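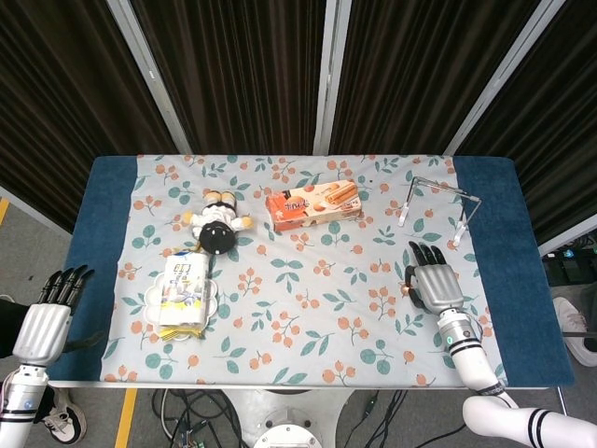 Sodell 8 Broadcast Playout Server

Overview

The Sodell 8 is a rack-mounted playout server for regional television stations, community broadcasters and streaming channels that run to a fixed schedule. It stores program files, commercials and station idents, plays them in order from a playlist, and inserts graphics before the signal leaves the building. One unit carries two independent channels.

Playlists are built in Wurken, the scheduling software supplied with the server. Wurken accepts traffic logs as CSV or XML and flags missing media, overlapping events and breaks that run over their allotted time. A playlist can be edited while it is on air, except for the event now playing and the one cued behind it.

Channel functions

Each channel has its own playlist, audio mixer and graphics layer. Channels may share media but not graphics templates. Where a station carries the same program in two licence areas, channel 2 can be set to follow channel 1 and break away for local advertising only. The return to the shared program is frame accurate if both outputs are locked to the same reference.

Live sources are taken through the SDI inputs on the rear panel. A live event can end at a fixed time, on a GPI trigger or by operator command. If the incoming signal is lost, the server waits for the hold period set in Wurken and then cuts to the standby clip. The default hold period is 60 frames.

Captions and loudness

Closed captions embedded in the source file are passed through. Sidecar caption files are matched by house number and inserted at playout. Loudness is measured when a file is ingested and the result is stored with the media record. Files outside the station's target are marked amber in the media list and can be corrected by a fixed gain offset. The server does not apply dynamic processing.

Specifications

Channels: 2
Video outputs: SDI, one program and one preview per channel
Reference: black burst or tri-level sync
Storage: 8 hot-swap drive bays, RAID 6
Network: dual Ethernet, separate control and media ports
Power: dual redundant supplies
Chassis depth: 433 mm, excluding connectors
Control: Wurken client, GPI, serial automation

Installation notes

Allow one free rack unit above the chassis. Air is drawn in at the front and exhausted at the rear. Do not connect the control and media ports to the same switch segment. The licence key is tied to the control port's hardware address and must be reissued if the main board is replaced.

Options

Memon archive link. Moves aired material to nearline storage and restores it when it is next scheduled.
Cemance graphics pack. Adds crawls, clocks and weather panels fed from a data source.
Rack slide kit.
Spare drive, fitted in carrier.

Ordering

Units are configured to order. State the video format, caption standard and reference type when requesting a quote. Technical enquiries before purchase go to Lambros Lambrakis, broadcast systems. Software updates are included for the warranty period and are installed one channel at a time, with the other channel left on air.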